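Linell Two-Arm Table Cell – Demo Day Notes and Product Details
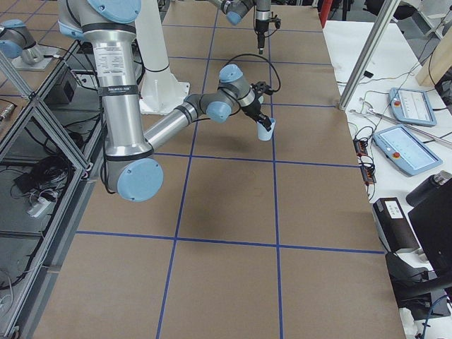
Linell cell at the Koskela showroom, gripper holding a light blue cup over the taped work surface.

Linell is sold as a ready-to-run tabletop cell for light pick-and-place work. Koskela lists it at item no. 945 and showed it on 16th April to a room of buyers, most of whom stayed near the coffee.

What you get: two arms with black grippers, two touchscreen pendants with red emergency stops, and the Kumska control software, licensed for one year.

What you don't get: a guard, or any help with the cabling. Plan your own.

The brochure promises "100 part types out of the box." We saw a cup. Danilo Saludo, who ran the demo, handled questions politely but would not change the cup for a part a visitor had brought – that needs a new setup, he told us, and setup is billed separately. Allow 40 minutes per part, according to the price sheet.

Kumska is rated for 2000 cycles between checks. We asked for the test log and were told to expect it in November.

Worth a look if your parts are light and rarely change. If they aren't, get a trial on your own floor before you sign. The Clisusov gripper upgrade is extra and was not on show.

Lead time and price on request from Koskela.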